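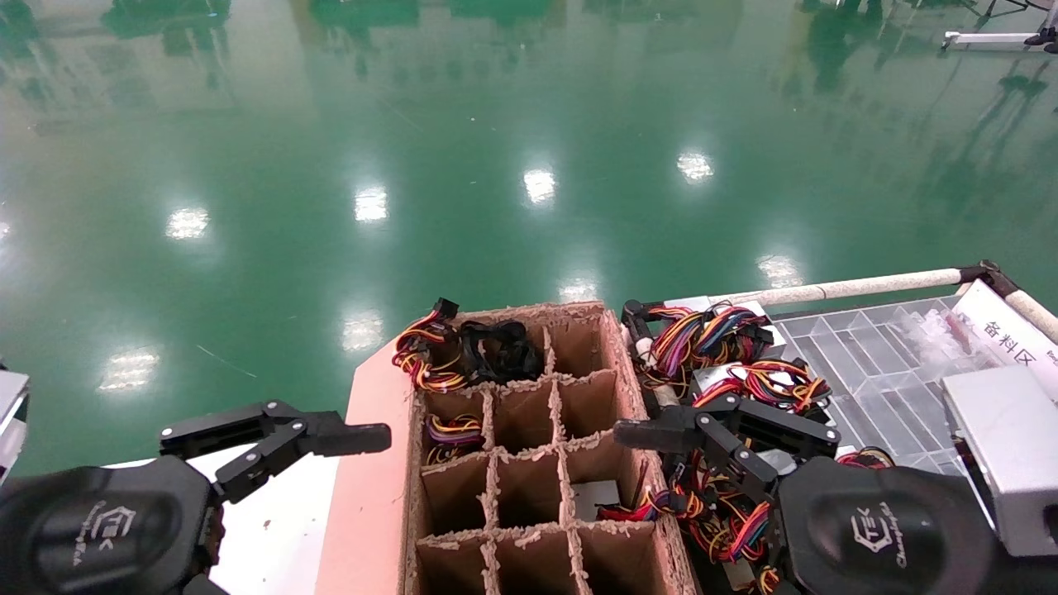

Rurano, 15 April 2026

The wiring corner! Yae Fujimoto only knows the finished end of our work, and I love the messy end much more. All these harnesses go into small parts kits, 300 kits to this order, and every one of them begins at the material prep area (备料区, as the sign says).

I could look at that heap all day - red, yellow, orange, purple, blue, black, all piled up together next to the cardboard box. And the green floor shines so nicely under the ceiling lights that I nearly made the whole gallery about it.

The box again, with its dividers getting pretty frayed and torn along the top. Kumiko Ishida wants to replace it and I keep voting no (it has character). I'm fond of the white shelving cart too, the kind of thing that collects whatever you put down for a second - there's something yellow and crumpled on the lower shelf, a cloth or maybe a glove.

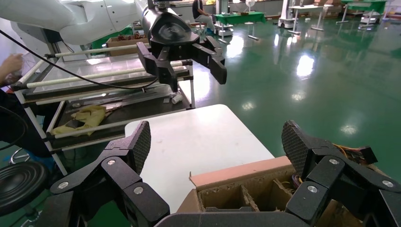
Coils in the tray

My favorite of the bunch. The clear organizer has five coiled bundles in its left half and the right half still open, and I like how the plastic catches the light. One bundle is a tight little coil of red and yellow, another stands up in a loop with some orange in it. And then there's the one trailing down into the cardboard box, red and yellow and orange, like it would prefer to live there. 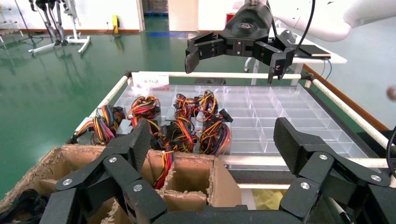
More from Rurano

Haruto Ebihara has the labeling bench pictures, and I'll add those when he sends them over.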